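Murkero Community Pantry, Traltside
Progress report to the Flinness Fund, second period, to the end of November

Drinks and cold shelf

The grant covered 400 small trays for making up drink portions, and all of them are now at Traltside. We moved away from loose cans because they rolled in the delivery crates and dented. Cans now travel standing up in an open tray, and the tray goes into the crate as one piece.

The packing surface is interlocking foam tiles laid edge to edge. It is easy to wipe down and the tiles can be lifted and replaced singly.
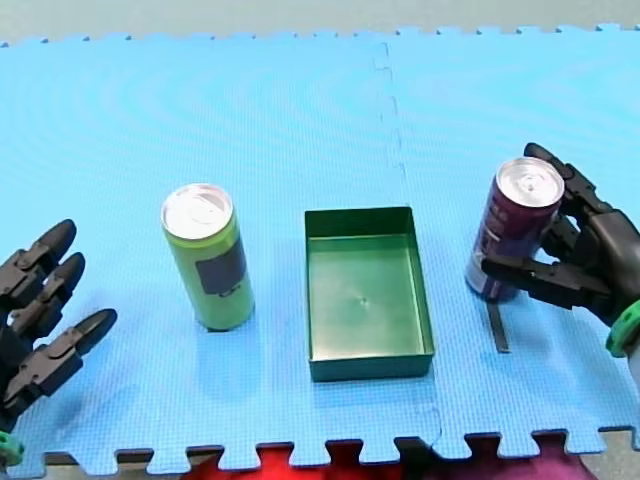 Portions are made up by household size. A single household gets one tray. Larger households get two or more, according to the sheet that comes with the order. Slim cans are the easiest to pack – the standard wide ones take up more room, and we have asked Hrynyshyn Wholesale to send slim ones where they have them.

Over the period we sent out 974 trays against a target of 900 in the original plan. Trays come back with the empty crate and are washed before they are used again. Returns from the Flinness end of the route are slow, and we have started putting a reminder slip in each crate.

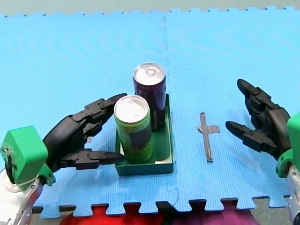 Spending on trays and tiles came to $405, which is within the budget line. Delivery fuel is over, and a separate note on that is attached to the accounts.

Still open

– Lids for wet weather. We have 4 samples and have not chosen one.
– A second packing surface, so that dry goods and drinks can be made up at the same time.
– Shelf labels for the cold room, carried over from the last report.

The next report will cover the winter deliveries.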